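Learning > Kids' Corner > How School Works

What Is a Report Card?

A report card is a letter from your school to your family. It tells how you are doing in each subject. At Lendus School, report cards go home 4 times a year. 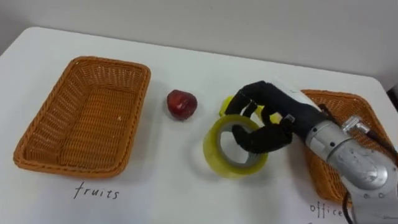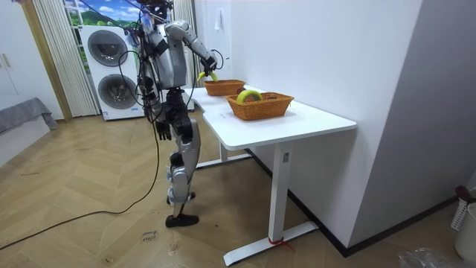
LENDUS, April 2, 2016 — Teachers look at your classwork, your tests and your reading log before they choose a grade. A grade is not a prize or a punishment. It shows what you have learned and what needs more practice.

Families may ask for a meeting with the teacher. Each meeting lasts 30 minutes, and students are welcome to attend.

18 shares | 4 comments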